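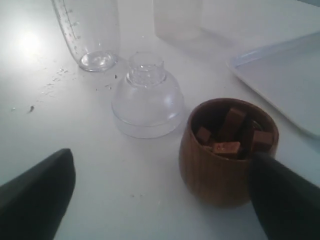

Seed season already? Yes!

2025-02-14

I know, I know, there's still snow on the north side of my garage and I'm writing about tomatoes. But the peppers went in last weekend and I've been checking on them before coffee every single morning, so you're going to hear about it.

First, the swap. We had it at the Udley library again, in the downstairs room with the terrible chairs, and it was packed! The sign-in sheet and the leftover envelopes tell me we sent home 928 packets, and that's with the bean table running out before lunch (sorry, bean people, I'll bring more next year). The hot item was a little yellow pepper called Minon that somebody over in Zilberg has been saving for years. I got one packet. One! I had my hand on a second and a very sweet lady looked at me, so I let it go.

A few of you wrote in after the January issue to ask when to start things. For us, peppers and eggplant now, tomatoes in the middle of March, and squash not until I say so. I mean it about the squash. Every year I start it early, every year it takes over the bathroom window, and then it sulks for two weeks when it finally goes outside.

Pots are the other thing you asked about. Use whatever you've got. I've had good tomatoes out of yogurt tubs, deli cups and the bottom half of a milk jug, and I've had sad ones out of the nice trays I paid real money for. Just make sure the water can get out the bottom. If you're poking holes yourself, do it from the inside out, with the cup on an old cutting board, and go slow or the plastic will crack on you.

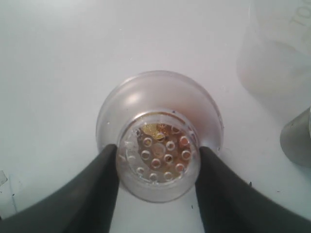 A clear cup with plenty of small holes in the bottom.

For soil I'm still on the Nedelcu mix, the bag with the green stripe. It's a little chunky, so I run it through a kitchen sieve first (a retired kitchen sieve, before my family writes in). Wet it in a bucket with warm water and leave it an hour. Dry mix in a cup is a pain, the water just sits on top and then all runs down the side at once.

And lights! I used to say a south window was plenty. I've changed my mind. My cheap shop light hangs a few inches over the cups on two chains, and last spring's seedlings were short and stocky for the first time ever. I leave it on from breakfast until the evening news.

If your peppers haven't come up after ten days, please don't dig them up to look. I did that on Tuesday and I'm pretty sure I snapped one. They like it warm, so try the top of the fridge.

Next month I'll have the list for the plant sale, and I still need tables, the folding kind. Two of ours came back from the swap with a bent leg. If you have one to lend, leave a note at the library desk and I'll come by with the truck.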